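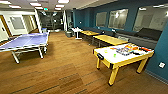 Imprimir | Enviar por correo

Josiane Leclerc lleva la limpieza y el orden de las salas comunes de Platley, y desde enero prueba en ellas las máquinas de Gedura. Le preguntamos si ya sirven para algo.

«Para el suelo, sí», responde. «Un suelo de madera despejado lo hacen bien. Recoger es otra historia.»

Recoger significa, en la sala de juegos, vaciar la mesa de hockey de aire, que suele acabar cubierta de piezas de colores. La máquina tiene que distinguir el disco de lo demás y guardar cada cosa en su caja. En las pruebas de la primavera acertó 74 veces de 100. «Una persona no falla ninguna y tarda menos», dice Leclerc.

Las patas de la mesa de ping-pong dieron problemas al principio —el robot se quedaba parado delante de ellas— y hubo que cambiar el programa 2 veces. Los cojines del banco siguen siendo trabajo de su equipo.

El alquiler cuesta 3000 euros por temporada. ¿Lo renovaría? «Para fregar de noche, quizá. En Lenley lo usan así y están contentos. Para ordenar, todavía no.»

La decisión se toma el 15 de julio. Joubert, la otra sede, espera a conocer el resultado.

Contacto | © Todos los derechos reservados | Volver arriba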